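Oiling a maple worktop: how often, with what, and is my sister-in-law right

Kitchens and Worktops > Wood, stone and other regrets

dripping_tap
Thursday, 7:14 pm

We moved in with a maple worktop already fitted, left by people who clearly loved it and then stopped. It's pale, it's dry, and there's a patch next to the sink the colour of weak tea. My sister-in-law says mineral oil, once a month, forever. The man in the shop sold me a tin of Zasen hard wax oil and said that once it was on I could forget about it. These two people can't both be right and only one of them comes for Christmas.

Questions:
How often do people really do this?
Do I have to sand the whole lot or can I get away with the tea patch?
Is there any point, or should I get laminate and take up a hobby?

BeechAndMoan
Thursday, 7:40 pm

Mineral oil is for chopping boards. On a worktop it sits there feeling greasy until it soaks in or ends up on your sleeves. Hard wax oil, two thin coats, done. I did ours five years ago and have touched it up in front of the sink and nowhere else.

Thin coats, mind. If you can see it shining like a wet pavement you've put on too much, and it will be tacky until you sell the house.

old_plane_iron
Thursday, 7:58 pm

Disagree with the above, as is traditional. Hard wax oil is lovely until it wears through, and then you've got a finish with a hole in it. With plain oil there's no finish to speak of, so you just put more on. I've used mineral oil on the bit we prep food on since we put it in and it looks fine.

Takes me as long as boiling an egg. Wipe on, have a cup of tea, wipe off.

BeechAndMoan
Thursday, 8:03 pm

"Looks fine." I've seen your photos in the other thread. It looks like a bench in a bus station.

old_plane_iron
Thursday, 8:05 pm

A much-loved bus station.

gribblewick
Thursday, 8:31 pm

To answer the sanding question, as the other two are busy. You can't spot-sand a tea patch on maple and expect it not to show. It's a close, pale wood and every change in colour shows up like gravy on a shirt. Do the full depth of the worktop, front to back, at least from one join to the next. 120 grit, then 180, then stop. People go up to 400 because it feels nice under the hand, and then wonder why the oil won't go in.

Always along the grain. If you use a random orbit sander, go over it by hand afterwards or you'll get little curly scratches that you only notice once the oil is on and it's too late to be cheerful about it.

For the stain itself, if it's black it's iron, probably a tin can or a wet pan, and oxalic acid will shift it. Gloves on, window open, read the packet. If it's brown it may just be old oil and dirt, and will sand out.

dripping_tap
Thursday, 8:44 pm

It's brown. I've never been so pleased to own dirt.

What about the end by the cooker? There's a strip where the boards meet and I can feel a tiny ridge with my fingernail.

gribblewick
Thursday, 8:52 pm

Normal. The strips move a bit with the seasons, each at its own pace and for its own reasons. If you can't get a bank card in the joint, leave it alone. It'll be flatter in April and rougher once the heating's been on, or the other way round if you live somewhere damp.

lino_forever
Thursday, 9:10 pm

I had wood for four years. I now have laminate and my weekends. Just saying it's out there.

old_plane_iron
Thursday, 9:12 pm

There's one in every thread.

lino_forever
Thursday, 9:13 pm

And I'm the only one whose hands don't smell of linseed.

quarter_sawn_sue
Thursday, 9:37 pm

Nobody has mentioned water, so I will. Before you buy anything, flick a few drops on different bits of the worktop and leave them while you wash up. Where they sit in beads, the old finish is still doing its job. Where they soak in and leave a dark spot, it's gone. You may well find that only the sink end needs any real work.

Also, maple hardly takes any colour from a clear oil. It warms up slightly and the grain comes forward. People expect it to go honey-coloured like oak and then keep adding coats, which is how you get BeechAndMoan's wet pavement. If you want it to stay pale, try the Dratberg one with a bit of white in it, but test it somewhere out of sight, as it can go chalky.

I like it pale and plain. The figure on maple is quiet, but there's plenty of it when you look across the wood instead of straight down. Swirls, ripples, darker streaks here and there:
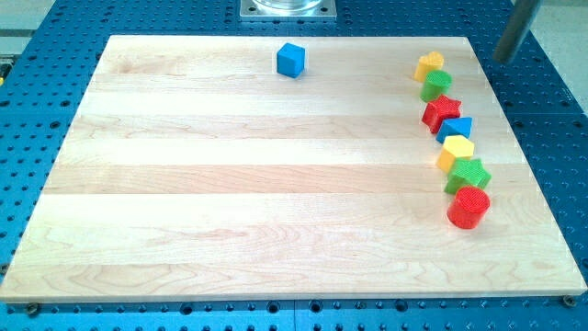
Pale maple in glued strips, with the curly grain at its best in the lower half.

BeechAndMoan
Thursday, 9:49 pm

All right, that's handsome. Loops like that would be a crime under a bread bin.

I'll give you the Dratberg, but I'd still go clear. White oil always looks to me as if somebody's wiped down with a milky cloth.

old_plane_iron
Thursday, 9:55 pm

Agree with Beech. Noting the time for the record.

dripping_tap
Thursday, 10:20 pm

Did the water drops. Beads nearly everywhere, soaked straight in for an arm's length either side of the sink. So the plan is to sand that section front to back, 120 then 180, by hand at the end, then two thin coats of the Zasen out of the tin I've already paid for.

I'll tell my sister-in-law it's mineral oil.

gribblewick
Thursday, 10:26 pm

Good plan. Lay the oily rags out flat outside to dry, don't scrunch them up in the bin. They can heat up and catch fire on their own, and it says so on the tin in letters the size of an ant.

lino_forever
Thursday, 10:31 pm

Laminate has never once asked me to think about rags.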